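I love small paintings, and I wish our public galleries would hang more of them. Aoife Conneely has 40 in her show at Monti, none bigger than a paperback, and I stayed two hours. People were leaning in close and whispering to strangers about a patch of green. When did you last see that in front of a mural?
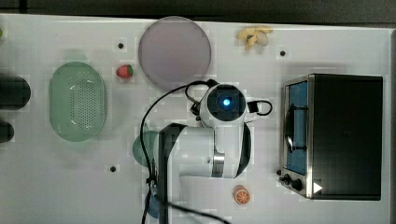 Big work gets the grants and the opening-night speeches, and I do enjoy some of it. But a little panel asks you to come over, and then it keeps you there!

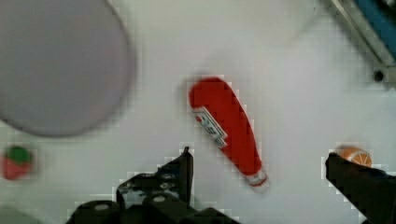

Conneely's favourite trick is leaving most of a panel pale and bare. Your eye goes hunting. Think of a red bottle on a white tabletop – it's a tiny spot of colour, and you find it straight away. She gets that same pull from one stroke of orange. Go in July if you can, when the upstairs room opens too, and take your glasses.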